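Review: the Mutine Bench Rules kit for small robot arms
Posted Sep 20, 2022
Filed under: Safety, Good practice, Small arms

I've been waiting a long time for somebody to make this. The Mutine Bench Rules kit is a boxed set of working rules for people who run a small arm on a table: a ring-bound rulebook, a deck of wipe-clean cards, two pads of log sheets, a roll of floor tape and a set of force gauges for checking grip. I bought mine in March, and it has lived beside the bench ever since. The cover is already grubby, always a good sign with a book.

Some background on where I'm coming from. I run one arm with a two-fingered gripper, mostly on household pick-and-place, and before this my rules were a page I'd typed up myself and then ignored. The proper machinery standards are written for factories with fences and a safety officer. You still need to know which ones apply to you (the kit says so on its first page, and in bold), but they don't tell you much about a bowl of vegetables on a kitchen table.

The rulebook is short, with 11 chapters and most of them only a few pages. It starts with the stop button, as it should. Where it goes, who can reach it, how often to press it for real. Mutine wants a live stop test at the start of every session with the arm moving slowly, and a signature on the log sheet. I grumbled at the signature for the first week, then found I'd stopped skipping the test. Fair enough!

Chapter 4 is the one I'd pay for on its own. It covers breakable things, and it's so sensible: run the approach in empty air first, raise your clearance height over anything with a rim, close on the object and never on the dish, and write down the grip force before you change it. There's a good bit on see-through items too, with a plain warning that a depth camera can misread glass and that you shouldn't trust a single reading of where an edge is. I now keep the card for that chapter taped up where I can see it. 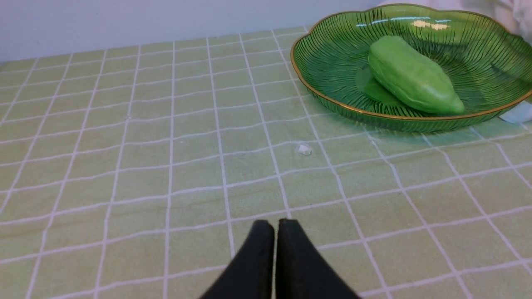 Wrist camera view, fingers nearly closed, with the chayote in the green glass bowl. Chapter 4 territory.

The chayote has become my favourite test piece, by the way. It's pear-shaped, a bit waxy, and those shallow furrows mean a flat fingertip meets it differently depending on how you come in. The rulebook asks you to pick a "worst reasonable object" for each task and work out your limits from that, and mine is green and goes nicely in soup.

The housekeeping chapter is fussier, and it caught me out. You're meant to clear the work surface of scraps before each run, smooth any cloth, and look through the robot's own camera as well as your own eyes. Bits of paper I'd never notice standing up are easy to spot from down at the wrist, and so is a wrinkle in a tablecloth when there's a grid printed on it. I used to think a cloth was a cloth. The book makes a decent case for fixing it down at the corners, or doing without one while you're tuning heights, and I've come around to the first option.

The cards are well made. Dry-erase marker wipes off cleanly, the type is big enough to read from a standing position, and the colours have symbols as well, which will help anyone who doesn't see red and green the same way. The floor tape is just floor tape. It sticks.

Now the grumbles. The log sheets come in two pads of 30, and if you do what the book tells you, they go quickly. Refills have to be ordered from Skoltell, who distribute the kit, and mine took long enough that I was photocopying my last blank sheet. A printable version would fix that overnight. The gauges are good, but the smallest is still too stiff for really gentle work, so I used a kitchen scale for anything soft. And the index is poor. Try finding "cable" in it. (It's under "trip hazards", page 4 of the appendix.)

I'd also like more about working with a second person in the room. There's half a page on agreeing who holds the stop, and it's a good half page, but anyone teaching a class will need to write their own additions.

I did try two other things before this. Bitgate has a checklist app that I liked a lot on the phone and hated at the bench, where my hands are busy and the screen keeps going to sleep. Heo sells a laminated poster that covers the basics for a fraction of the money. If you only switch your arm on now and then, the poster may be plenty.

For regular use, though, I'm very happy with the Mutine. My setup is calmer, my notes make sense when I go back to them, and I've finally written down a speed limit for the arm and kept to it. I'm hoping a second edition sorts out the index.

Good: clear rules, lovely cards, the breakables chapter
Less good: slow refills, stiff gauges, thin on group work
Would I buy it again: yes, with an extra pad of log sheets in the same order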